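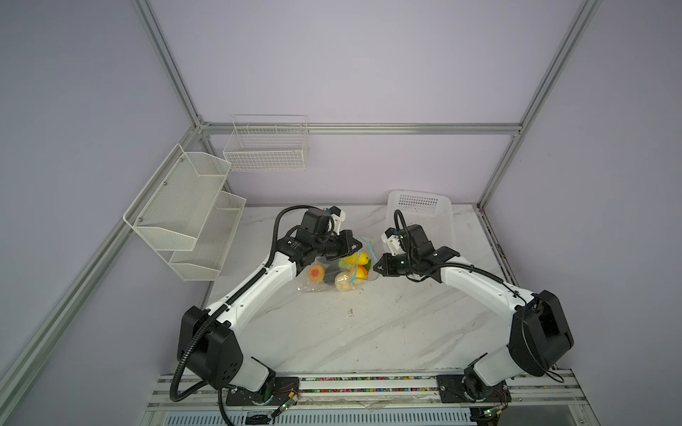

# Chapter 4: Books for Young Readers About Artists

A picture-book biography has to do two jobs. It tells a life in order, and it shows the work that made the life worth telling. Most run to 35 pages or fewer, so the writer leaves out a great deal.

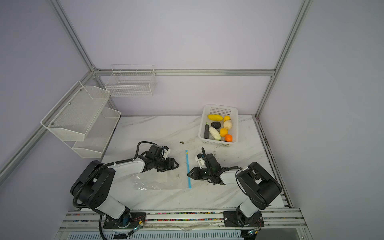 **Figure 4.2** Two arms mounted at the near edge of a marble-patterned tabletop.

Dzifa Asante's book on the printmaker Adjei is the main text for this chapter. It opens in November, in the town of Mollton, with the boy carrying paper home from his uncle's shop. His first sale comes much later. Asante gives the early years more than half the book and
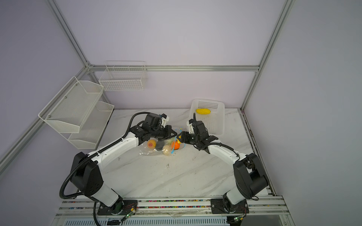
covers the famous prints in a few pages near the end. Teachers who used the Plovier edition asked for more of the prints, and the Drilberg reissue added them at the back.

Read the opening pages before you go on. Note where the text tells you something the art does not.

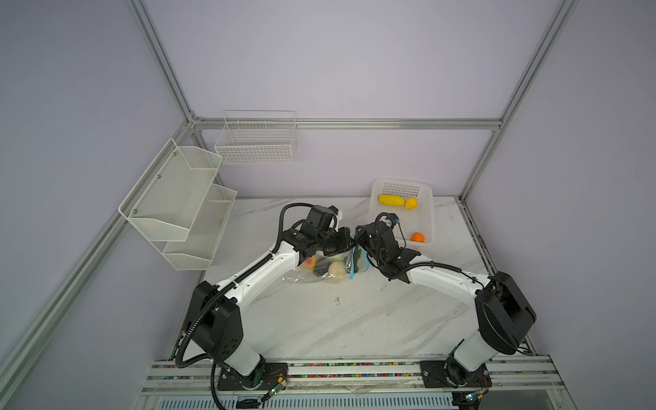

## Words to Know

**Endpapers:** the sheets pasted inside the front and back covers.

**Back matter:** notes, dates, and sources printed after the story.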